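Chapter 4
How Much Is a Serving?

Most people who have tried to eat by the numbers have met the word "serving" and assumed that somebody worked it out. The figure sits on the back of the package in small type, next to the calories, and it looks as solid as the net weight. This chapter asks you to doubt it. A serving size is a choice. It was made by people with a form to fill in, and you should want to know what they had in front of them when they chose.

Take breakfast cereal, a food that comes up in nearly every diet study you will read in this course. The Grirton survey asked 1,034 adults to write down how many servings of cereal they ate in a week. The answers were neat, and the averages were printed to one decimal place. What the survey did not do was ask anyone to pour. A later study in Seok did, with 50 people and a kitchen scale, and the typical pour came out well above the amount on the box. The same people, asked afterward, said they had taken one serving.

You may be tempted to say that they lied. There is not much reason to think so. They took what looked to them like a bowl of cereal, and a bowl of cereal is what they reported.
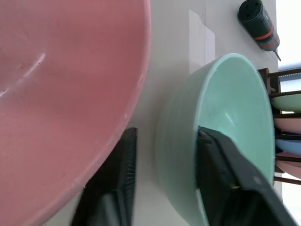
Part of the trouble is that everyday measures have no fixed size. "A bowl," "a handful" and "a glass" all turn up in food diaries, and each one has to be turned into grams by someone who was not in the room. The usual method is a conversion table. Tables differ, and a report will often fail to say which one was used. Before you accept a finding about how much people eat, look for the table. If you can't find it, lower your trust in the result.

There is a popular claim that larger dishes make people eat more. It may be true in some settings. But the early studies were small, some with 20 people or fewer, and the Trovport group got no clear effect when it ran the test again over 10 meals. We will return to that work in Section 4.3 - for now, treat the claim as open, however often you have heard it repeated.

Terms to know before you read on: serving, portion, food diary, conversion table, self-report.

4.1 Serving and portion

A serving is the amount named on a label or in a guideline. A portion is the amount a person puts on the plate. The Livska food guide used the two words as if they meant the same thing until its May revision, and plenty of newspaper stories still do.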